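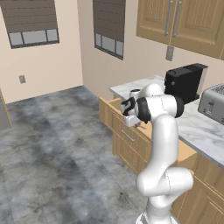

A wooden kitchen drawer, open, with a few small silver utensils inside. Computer-made picture.

Why do graves have stones?

If you have ever walked through a churchyard on the way to somewhere else, you will have gone past rows of stones with writing on them. Some stand up very straight and some lean over, and now and then you find one so covered in moss that you can't read a word of it. Grown-ups often go a bit quiet in places like that, and children sometimes wonder whether they are allowed to ask questions. You are! Asking is a very good thing to do, and I am going to try to answer the questions children ask me most.

I should say who I am first. My name is Ott Baranauskienė and I work at a small stone yard in Gornbridge, where we cut and letter gravestones. The yard was started by the Zariņš family, and their name is still painted over the gate, so people ring up and ask for Mr Zariņš and get me instead. Classes from Clakville come to visit us every March, and most of what you are about to read began as something a child asked while standing in our doorway in a very large pair of safety goggles.

What is a gravestone for?

When somebody dies, their body stops working. It doesn't breathe or feel cold or get hungry any more, and it can't start again. Many families choose to bury the body in the ground, in a place called a grave. Other families choose something called cremation, where the body is turned into soft ashes using great heat, and the ashes might be buried, or scattered somewhere, or kept at home. The person can't feel any of this, so it doesn't hurt them at all.

A gravestone marks the place. It tells anybody who comes along that a person is buried there, and it tells them the person's name. That sounds like a very plain sort of job, but think how you would find one grave in a big cemetery without it. The cemetery on the hill at Gornbridge has 4000 graves in it, and even I get lost up there when it's foggy.

It also gives people somewhere to go. You can think about a person you miss anywhere you like, of course, in the bath or on the bus or halfway through a sandwich, but some people find it helps to have one particular spot where they can stand and do it properly. They might bring flowers or have a little chat. Some people never visit, and that doesn't mean they have forgotten.

You may hear gravestones called headstones too. That name comes from where the stone usually goes, at the end of the grave where the person's head is. Long ago quite a lot of graves had a smaller stone at the other end as well, and I expect you can guess what that one was called. (Yes, a footstone.)

What are they made of?

All sorts of things. In old churchyards you will find whatever stone came out of the ground nearby, because stone is terribly heavy and people had only horses and carts to move it. That might be sandstone, which feels a bit gritty when you run your finger over it, or limestone, which is often pale and sometimes has tiny fossil shells in it. Do look for the shells if you get the chance! In places where there is slate, the stones are dark and smooth, and slate keeps its writing beautifully. I have read slate stones much older than anybody's great-grandparents and the letters were still as crisp as toast.

Lots of newer stones are granite. Granite is very hard and can be polished until you can see your own face in it, and it comes in grey, black, pink and a few other colours besides. Not everybody has stone, mind you. Some graves have a wooden cross, and some have an iron marker, and in woodland burial grounds there may be only a tree, or nothing you can see at all, just grass and bluebells.

How do the words get on?

First the family tells us what they would like it to say. This can take a long time, and we never hurry anybody. Usually there is a name, and the dates when the person was born and when they died. Then there might be a few more words, like "much loved grandad" or a line from a song or a prayer. The burial ground has its own rules about sizes and sometimes about wording, so we check those too.

Then I draw it all out on paper. I have to think about the gaps between the letters as well as the letters themselves, and that is the part I like best and the part that takes me longest. An L next to an A leaves a great big hole if you aren't careful. After that the drawing goes to the family, and they read it through, and I read it through, and then somebody who hasn't seen it before reads it through as well, all because you can't rub out a mistake in stone.

When everyone is happy, the letters are cut. I do mine with a chisel and a small round hammer called a dummy (the Clakville children always enjoy that). I cut down one side of each line and then the other, so that the groove is shaped like a V, and when the sun shines sideways on it there is a shadow inside the letter and you can read it easily. Other yards use a machine that blows fine grit very hard at the stone through a stencil, which is a good deal quicker than I am. I once lettered a long wall for the town of Wostovano that had 1179 letters on it, and by the time I finished I was cutting letters in my dreams.

Why does it take so long for the stone to arrive?

This is one that puzzles people who have been to a funeral. They go back to the grave a few weeks later and there is still no stone, only a heap of earth and perhaps a little wooden marker with a name on it. Nothing has gone wrong. When a hole is dug and filled in again, the soil is full of gaps and air, and it slowly sinks down as the rain and the weeks go by. If we stood a heavy stone on it straight away, it might tip over. So we wait, often for several months, until the ground has settled. You can try this yourself in a sandpit or a flower bed – dig a hole, fill it back in, and look again after some rainy days.

Why do the old ones lean?

It's the same reason, partly. The ground under a churchyard never keeps completely still. Tree roots push it about, moles tunnel through it, and frost and dry summers make it swell and shrink. After 200 years of that you would be leaning too. Please don't climb on gravestones or hang on to them, even the ones that look sturdy, as a big one can weigh more than several grown-ups and might come down on you.

What are the crusty patches?

Those are lichens, which look a bit like spilt paint, in orange or grey or a lovely pale green. A lichen is made of a fungus and something called algae living together, and it grows so slowly that a patch the size of a biscuit may be older than your teacher. It's best not to pick it off. Old churchyards are some of the very best places to find lichens, along with beetles, slow-worms and wild flowers.

Am I allowed to go and look?

Usually, yes, if the gate is open and a grown-up knows where you are. Walk between the graves where you can, and leave the flowers and toys and painted pebbles where they are, because somebody put them there for a person they love. If people are standing quietly at a grave, or there is a funeral going on, go round another way and keep your voice down until you are past.

And if you know somebody who has died, and you feel like making something for them, you don't need a stone yard. You could paint their name on a pebble, or plant a bulb, or draw a picture and keep it in a box. You might feel sad while you are doing it, or you might feel quite cheerful and start remembering something silly they used to do, and both of those are fine. If you have a question that I haven't answered, ask a grown-up you trust. They may not know either, but you can find out together.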